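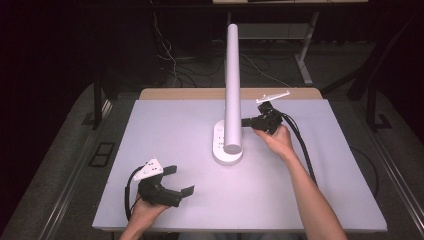
About Buveck

Buveck designs and installs underfloor heating and the floor build-ups that go with it. Most of our work is in self-build houses, extensions and whole-house refurbishments. We supply drawings, pipework, manifolds and controls, and we fit them with our own crews. We do not fit boilers or heat pumps, but we will size the floor circuits to suit whichever one your plumber or heat engineer has specified.

How the firm started

The business was set up by Carola Kettler and Uwe Rieger, who had worked together on screeded floors for a larger contractor. The first job was a barn conversion at Trornside with three different floor levels and no two rooms the same shape. The pipe layout for it was drawn by hand and is still in the office plan chest. We moved to our present unit on October 10, 2020, and the drawing office, pipe store and test bench are now under one roof.

Who does what

Carola Kettler: heat loss calculations and circuit design.
Uwe Rieger: site surveys and scheduling.
Rosângela Prado: controls, wiring centres and commissioning.
Wolfram Strobel: timber floors, including joist and batten systems.
Lorcan Hayes: stores, deliveries and spare parts.

Floor types

Screeded floors. Pipe is clipped to the insulation or held in rail, pressure tested, and kept under pressure while the screed goes down. We need a copy of the screed supplier's drying instructions before we will agree a date for first heating.

Suspended timber floors. Aluminium spreader plates sit between or over the joists and the pipe is pressed into them. Joist centres must be measured on site, as drawings are often wrong on this point. Notching is agreed with the structural engineer and nobody on our crews will cut a joist without that agreement in writing.

Low-height overlay. Used in refurbishments where door thresholds and stair risers leave little room. Our usual panel for this is the Skulex, which takes 12 mm pipe in a pre-formed channel. Flow rates are lower than with 16 mm pipe, so circuits are kept shorter and a room may need more of them.

How a job runs

We ask for plans, window and door sizes, and the insulation make-up of every outside wall, roof and floor. From these we produce a room-by-room heat loss schedule. If the floor cannot meet the loss in a given room, the schedule says so and gives the shortfall in watts. You can then add insulation, change the floor covering or put in a radiator.

Once the schedule is signed off, the layout drawing is issued. It shows circuit lengths, pipe spacing, manifold position and the route of every flow and return. Changes after this stage are possible but the drawing has to be reissued, and kitchen islands are the most frequent cause.

Circuits are tested with water at 4 bar before covering. The test sheet is signed by our fitter and by whoever is running the site, and a copy stays in the manifold cupboard. Commissioning is a separate visit, after the floor has dried and the heat source is live. Each circuit is balanced at the manifold and the settings are written on the label inside the door.

Controls

We fit Rothe room thermostats as standard, wired or wireless. Wireless units are checked for signal with the doors closed. Bathrooms get a floor sensor in a conduit so that it can be replaced without lifting tiles.

Area and availability

We cover sites within an hour and a half of the unit. Design-only work can be done for any address. The office is closed for stocktaking for one week in February, and no deliveries leave the store in that week. Enquiries should include plans to scale, with the scale marked, and an expected date for the floor to be ready. Quotations are normally sent within 15 working days of receiving a full set of information.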